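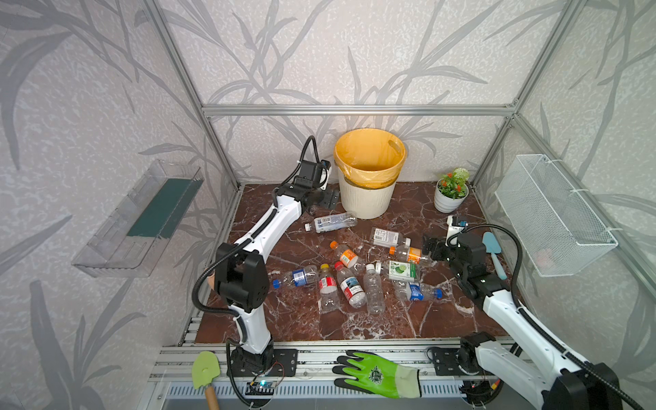 What Happens to a Plastic Bottle?

Grown-up level of difficulty: medium. Kid level of difficulty: easy, because you are better at asking questions.

You finish your drink. You put the bottle in the recycling bin. You feel pretty good about yourself. Then a truck comes and takes the bottle away, and you never think about it again. The bottle, meanwhile, is about to have a very busy week.

First, what is it made of?

Plastic is made mostly from oil and natural gas. Those come from tiny sea creatures and plants that died millions of years ago, got buried in mud, and were squashed and cooked underground for a ridiculously long time. So your water bottle used to be plankton. Plankton had no say in the matter.

Most drink bottles are made of a plastic called PET. That is short for polyethylene terephthalate, a word you may use to impress your grandparents. Milk jugs and shampoo bottles are usually a different plastic called HDPE, which is tougher and a bit waxy to touch.

The secret number

Turn a bottle over and look for a little triangle with a number inside. The numbers go from 1 to 7, and each one stands for a kind of plastic. PET is 1. HDPE is 2. Number 7 means "other," which is what happens when people get to the end of a list and are tired.

The triangle looks like a promise that the thing will be recycled. Sorry. It only tells you what the thing is made of. Whether your town will take it is up to your town.

A trip through the sorting plant

In the town of Trurnau there is a sorting plant called Radus. Edgars Siliņa has worked there for years, and he has seen garden hoses, bowling balls and one complete set of false teeth come in with the recycling. None of these are bottles.

Everything gets dumped in a heap and pushed onto a moving belt. Workers pull out the worst surprises by hand. Magnets grab the steel cans. Spinning screens help separate flat things, like paper, from chunky things, like bottles.

Next comes the clever bit. A machine shines infrared light on the plastics going by. Your eyes can't see infrared, but each kind of plastic bounces it back a little differently. When the machine spots the kind it wants, it fires a puff of air and the bottle shoots off into the right bin. It is basically a very expensive sneeze.

The sorted bottles get squashed into a block called a bale. A bale at Radus weighs 800 pounds. Please do not try to lift one.

Chopped, washed, melted

The bales go off to another factory, where the bottles are broken apart again (yes, right after all that squashing), chopped into flakes and washed in hot water. Then the flakes go into a big tub, and something handy happens. PET sinks in water. Bottle caps are usually made of a different plastic, and they float. The pile sorts itself while everyone else has a sandwich.

The clean, dry flakes are heated to 500 degrees Fahrenheit, until they melt into a thick goo. The goo is squeezed through small holes and cut into pellets the size of lentils. They look delicious. They are not.

What do the pellets turn into?

Some become new bottles. Plenty are spun into thread for fleece jackets, carpet, and stuffing for pillows and toys. It is quite possible that your teddy bear is full of old soda bottles. He doesn't like to talk about it.

Can this go on forever?

No. Plastic gets a little weaker and a little yellower as it is melted down again and again, so factories often mix in some new plastic. Glass and aluminum put up with it much better. That's one reason a bottle you can refill is a good idea, even if it's dented and has a sticker of a walrus on it.

How to be useful

Empty the bottle before it goes in the bin. Half a bottle of juice makes the paper soggy, and it makes Edgars sigh.

Find out whether your town wants the cap on or off. Places disagree about this, sometimes loudly.

Leave out plastic bags unless your town says it takes them. They wrap themselves around the machinery, and someone has to climb in and cut them loose.

Leave out the bowling ball too.

Last updated August 2020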